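Ticket 1420: Bin-picking cell stops on part-not-found, operators clearing by hand
26 February 2024
Logged by Vy Đàm, Susero line support

Reported by second shift. The cell faults when few blocks are left in the bin. Under the old manual station, the picker took the last ones without comment. Now the operator leaves packing, acknowledges the fault, and moves blocks by hand. Ottó Kun logged 91 stops in June and most of them read code 405.

Checked vision exposure and the part model. Both match the commissioning sheet. Restarted the Jerka controller, no change.

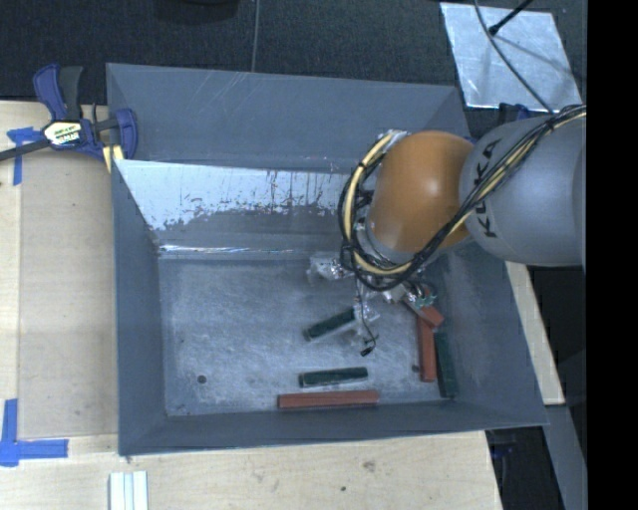

Operator time is the real cost of this fault. Viktória Vass asked that packing staff no longer be on call for the cell, and I agree — they were told the arm would free them for packing. On the technical side, blocks at the foot of the side wall leave little approach room, and a red one lying across another gives the planner two overlapping outlines. The bright patch on the rear wall may also upset edge detection. Suggest matte coating there.

Action: Dezső Pap to raise the retry limit to 2 and send the fault to maintenance first. Packing keeps the stop button, loses the acknowledge duty. Shift sheet to be reworded.

Status: open, pending coating.

Recent tickets
Britska conveyor: sensor dropout at infeed
El Fassi labeler: ribbon tension alarm
Susero cell: operator login timeout
Jerka controller: backup schedule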